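Section 6: Replacing a 3.5-inch drive

Read this section through once before you open the case. It applies to the Hollenstein desktop, both the standard and the 2000 model. Save or copy anything you need from the old drive first.

Before you start

Shut the computer down from the menu, switch it off at the back and pull the power cord. Wait 60 seconds. Touch bare metal on the case before you reach inside, and do so again if you walk away and come back.

Caution: Never pull a drive by its cables.

Taking out the old drive

1. Lay the case on its side and lift off the side panel.
2. Unplug the power and data cables from the drive. Grip the plugs, not the wires.
3. Squeeze the ends of the blue plastic caddy and slide it out of the bay with the drive still in it.

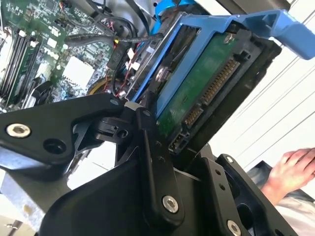

4. Keep your fingers off the green circuit board and the gold contacts. If you have to set the drive down, put it on an anti-static bag or a clean sheet of cardboard.
5. Spread the caddy and lift the old drive free.

Fitting the new drive

6. Press the new drive into the caddy with its connectors facing the same way as on the old one. The caddy should sit flat on both sides.
7. Slide the caddy back until it clicks. If it stops short, take it out and look for a cable behind it -- do not force it.
8. Connect the data cable, then the power cable. Both plugs are keyed and go in one way only.
9. Route loose cables away from the fan and the memory slots.

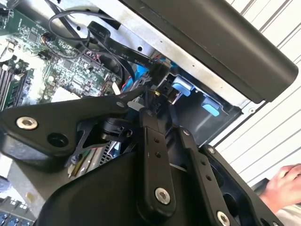

Rupert Wyss adds that a plug can feel seated when it is only halfway in, and that he presses each one a second time before the panel goes back on.

10. Refit the side panel, plug in the power cord and start the computer. If the new drive is not listed in the setup screen, shut down, unplug and repeat step 8. For formatting, see page 14.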